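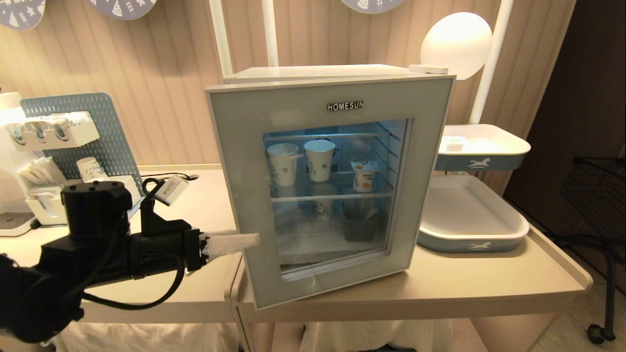
*By the Automation Teaching Group, Perron College*
*Apr 3, 2022*

The autumn module in service robotics has, until now, been examined by written paper. It is the view of this group that from September the larger share of the mark should rest on one ordinary task, carried out in a furnished room in front of an examiner. Opening a small refrigerator is a suitable choice.

The objection most often raised is that the task is too easy. A child can open a fridge. The students of the Wela project, who have spent two terms on little else, would not agree. The door offers the gripper very little to hold. It is glass, it throws back reflections, and the paper cups behind it are as plain to a camera as anything standing in front. An arm that approaches a few millimetres too far to one side will push the appliance along the table.
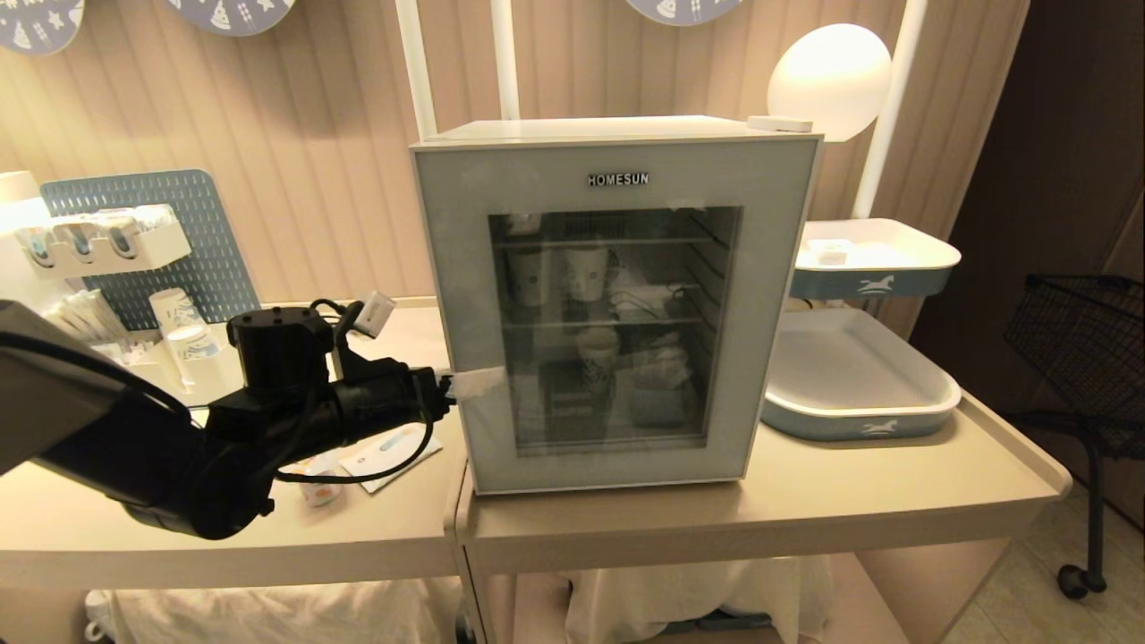 None of this can be learned from a diagram. In the written paper of last September, most candidates gave a sound account of contact forces. Far fewer could say what they would do when a door failed to move. That question belongs to practice, and students meet it within the first hour of laboratory work.

A second objection concerns cost and fairness. The college has one arm available for assessment, and 40 students are expected to enrol. We accept that the timetable will be tight. Mulitz, where a similar scheme is in place, allows each pair roughly 400 seconds and publishes the room layout in advance, so that no pair is favoured by a lucky arrangement of the table. We would adopt the same rule, and would add a short written log in which students record failed attempts as well as successful ones.

The Grillidholm student competition should remain voluntary. It rewards speed, and a course should reward care. A pair that stops the arm in good time and explains the decision clearly has earned its marks, even if the door stays shut.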